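Kids' ski helmets: buy or hire at Rasville?
Forum: Snow with Children > Kit and Clothing

tealeaf_mum
March 6, 2019
Hi all, first post in this bit of the forum so be gentle. We're taking our two (7 and 4) to Rasville for the first time and I'm going round in circles over helmets. The hire shop at the bottom of the nursery lift does them, but my sister swears hired ones never fit and smell like old socks. I've been looking at the Susix junior one, mostly as it has the little dial at the back and comes in a green my youngest will agree to wear. Has anyone had one for more than a season? And is it daft to buy for a 4 year old who might hate the whole thing by lunchtime on day one?

Gritstone_Pete
Buy. We hired at Rasville two years running and both times came out of the shop with something too big, because the small sizes had gone by the time we got there. The lad spent the week with it tipped over his eyebrows. You can always sell it on if they don't take to skiing.

marmotte
I'll disagree with Pete (sorry Pete). We hired last winter for three kids and had no bother at all. Get there the evening before instead of in the morning scrum and they've got every size on the wall. They wipe them out with something that smells of lemons. Paying for a helmet that gets worn for one week and then lives in the loft seems mad to me.

Gritstone_Pete
Evening before is fine if your transfer gets in early enough. Ours never does.

Samah Younis
Hello, long time lurker and I only seem to come out of hiding for helmet threads. We've had two of the Susix ones, in two sizes, so here's my tuppence worth.

The dial is good. My daughter could do it herself with gloves on by the end of the first week, which I can't say for the chin strap. That buckle is stiff! I ended up doing hers every morning and after every hot chocolate, and I've still got a bit of a thing about pinching her neck in it. If yours are wrigglers, try the buckle in the shop before anything else. The lining comes out for washing, but it takes an age to dry, so don't do what I did and wash it the night before you travel.
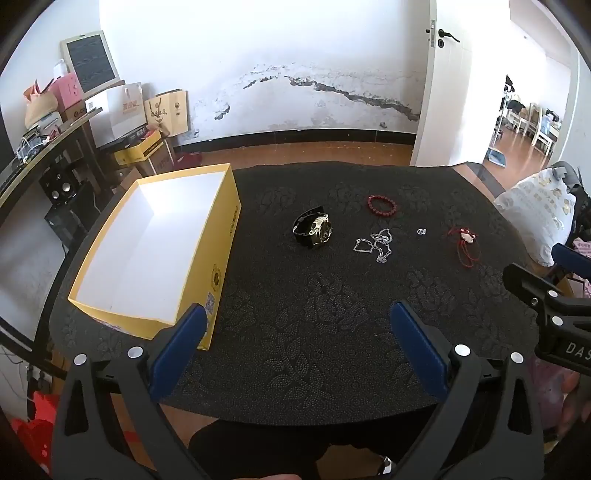 The other thing is sizing. I measured her head with a bit of string and a ruler, went by the chart, and it still came up snug once she had a thin balaclava on underneath. We swapped for the next one up and that lasted her three winters, which I reckon is decent going. My son has a rounder sort of head and he was fine in the size the chart gave. So I'd order both and send one back, or take them to a shop if you've got one anywhere near you. And take the goggles along too, as some of them leave a gap at the forehead and you won't hear the end of it when the wind gets in.

As for the 4 year old, I'd hire for that one. Mine did two mornings at that age and then announced she was a snow digger and not a skier.

tealeaf_mum
Snow digger is exactly what I'm dreading, ha. Thank you, that's so useful. Which goggles did you have with it? We've been given some hand-me-down Plidance ones but I haven't a clue whether they'd go.

Samah Younis
We had Plidance! The junior ones sat fine on the bigger helmet, and there was a slight gap with the smaller. Might just have been her face though. The strap loops over the clip at the back and holds well enough, apart from one chairlift incident that I won't go into.

oldpiste
Can I put in a word for Badawi? Everyone on here goes straight to Susix and I think the buckle is reason enough not to. My grandson has the Badawi one with the magnet fastening and he's been doing it up himself from the age of five. It's a bit heavier, I'll grant you, and the colours are dull.

marmotte
A bit heavier?? I tried one on my middle one in the shop and her head went over sideways. Nice clip, agreed, but I'd not want that on a small child all day.

oldpiste
You may have had the older model. The one we've got weighs 37 grams more than the Susix on my kitchen scales. He's never once complained, and he complains about most things.

marmotte
Fair enough, it was a couple of winters back. I'll have another look at it, although I'm still in the hire camp.

Gritstone_Pete
One more from me and then I'll leave it. Whatever you do, don't buy secondhand unless you know the seller well. You can't see whether it's had a knock. I know I said sell it on afterwards, and yes, I can hear how that sounds.

marmotte
I wasn't going to say anything.

tealeaf_mum
You're all brilliant. I think I'm going to buy the Susix for the big one (after a good go at that buckle) and hire for the little one, evening before if the coach behaves itself. Will try the Badawi on as well if the shop has it. Next question will be mittens or gloves, so brace yourselves.

oldpiste
Mittens. On a string through the sleeves.

Gritstone_Pete
Gloves! They can't hold a drag lift in mittens. Start a new thread and I'll see you in there.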